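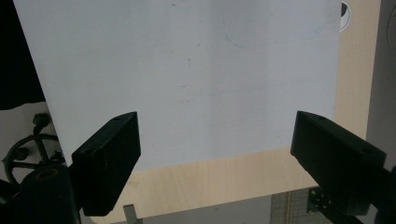 Pencil lines under watercolor, do you erase or leave them?

ingegerd_r
Hello everyone, I've been reading along here since April and finally have a question of my own. I took up watercolor after I retired and I love it more than I can say, but I draw first, and I draw a lot. Every petal gets its outline. Then I paint, and there are all my gray lines looking back at me through the pale washes. My sister says they spoil it. I'm rather fond of them, but then I'm fond of most things at my kitchen table! What do you all do?

Jade Ross
Welcome Ingegerd! Leave them in, please. I have a little pear painting by my grandmother in the hallway and you can see where she changed her mind about the stem, and it's my favorite part of the whole thing. I can stand there with my coffee and sort of watch her think.

sfyen
I'm going to be the grump, sorry. Lines are fine if they were meant to be seen. Most of mine weren't, they're just dark because I pressed too hard. Sketch on cheap paper, then transfer only what you need with a light touch. An H or 2H pencil, nothing softer. Once there's paint on top of graphite it is very hard to get off, so deal with it beforehand.

amarachi_o
Have to disagree a little with sfyen on the 2H. Hard pencils dent the paper if you have a heavy hand (me!) and then the paint settles in the groove and you get a darker line than you started with. I use an HB and roll a kneaded eraser over the whole drawing until I can only just see it. I taught an evening class for 17 years and that one habit helped more people than anything else I showed them.

sfyen
Fair enough, if you press. I don't anymore, so the 2H suits me.

Jade Ross
You said two posts ago that you press too hard, lol

sfyen
Used to. Past tense. I'm reformed.

Fatima O.
Another thought, Ingegerd, you can get watercolor pencils in a soft gray or a pale ocher, and the line melts away when the wash goes over it. I do all my flowers that way now. Test it on a scrap first, as mine turned a yellow wash a bit muddy until I learned to go lighter.

ingegerd_r
Oh, what a lot of kindness for one small question! I've ordered a kneaded eraser, and I'll try Fatima's pencils on the tulips. The pears I think I'll leave with their lines on, for Jade's grandmother. My sister can hang something else.

amarachi_o
Do post the tulips when they're done, lines or no lines.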